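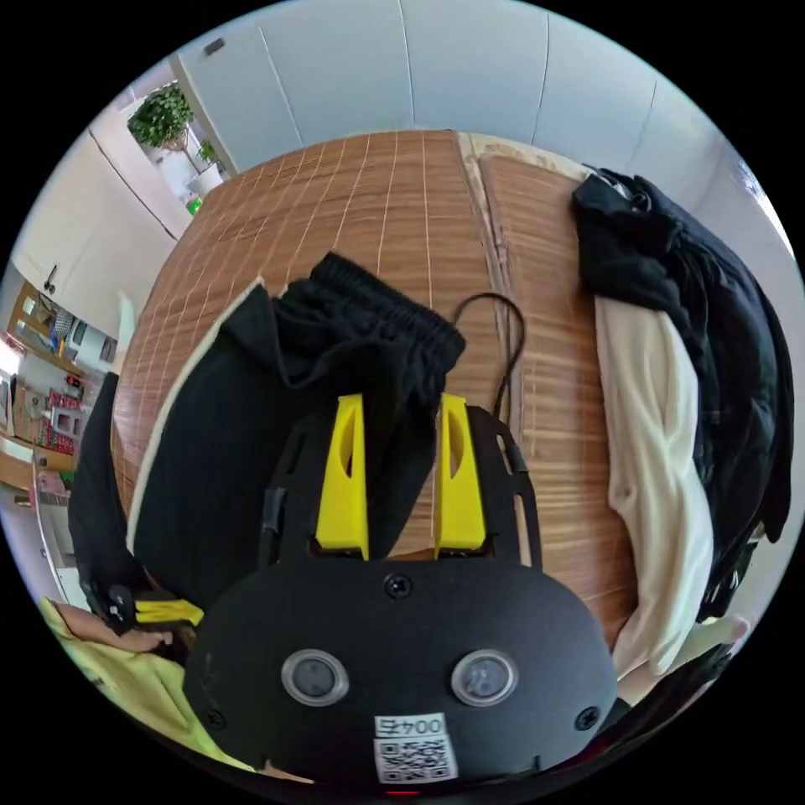

Kobzar Residence, Laundry and Linen Team

Section 11: Folding clothes on the mat

By Malsha Kodikara
August
4 min read

Use this section for everyday clothes that come up in the mixed bags. Sheets and towels are in Section 21. The steps assume the Plalholm mat is already laid flat and its edges are down.

Pants with an elastic waist

1. Lay one pair on the mat with the waistband at the far end. Pull any bunched elastic open with both hands.
2. Turn out the pockets. Anything you find goes in the tray with the bag number.
3. Run a hand down each leg to flatten it, then bring one leg over the other so the side seams meet.
4. Fold the hem up to the waistband, then fold once more.

Note: Black pants look alike once folded. Leave the name tape facing up until the bag is checked.

Caution: Do not iron or steam on the mat. The slats can mark and the backing may lift.

T-shirts

5. Spread the shirt face down and smooth it from the neck toward the hem. Two people can work on one shirt if they start from opposite sides.
6. Bring each side in to the middle of the shoulder. Lay the sleeve back along the fold. If the sleeve has a panel in another color, keep the panel flat so it doesn't crease across the join.
7. Fold the bottom third up, then fold again to the collar.
8. Set the finished shirt on the shelf, away from the unfolded heap.

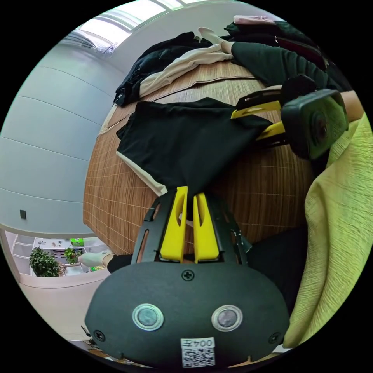 Kirstin Moffat asked after the last revision whether steps 6 and 7 could be swapped for long shirts, and wrote that she gets a squarer fold by taking the hem up first. Either order is fine for adult sizes. For children's shirts, follow the steps as written so they fit the small Horness bins.

Sorting a dark pile

Dark clothes should be sorted before folding, under good light. Black and navy are easy to mix up.

9. Spread the pile until you can find the collar or waistband of each piece.
10. Pull out the light garments first and put them to one side. Cream and beige pieces pick up lint from dark fleece.
11. Check for embroidered patches and logos. Fold these pieces so that the patch lies flat and faces up.
12. Stack the rest by type, with the heaviest at the bottom. Stop at 11 pieces to a stack.

Caution: Don't pull a sleeve from the bottom of a pile. Lift the pieces above it first.
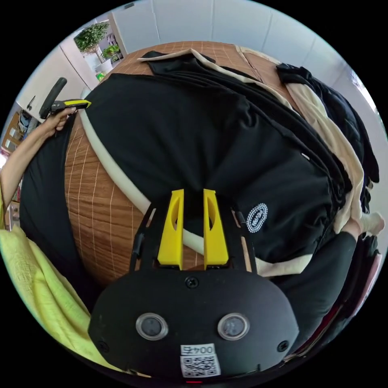

Can we fold patches to the inside if the stitching is already loose? Yes. Turn the patch in, and put a Pralstead repair slip (form 998) on top of the piece. Send it to mending with the next bag.

13. Count the pieces against the bag sheet and sign it.
14. Shake the mat out and wipe it with a dry cloth. Leave it flat for the next shift.

Missing pieces are covered on page 51.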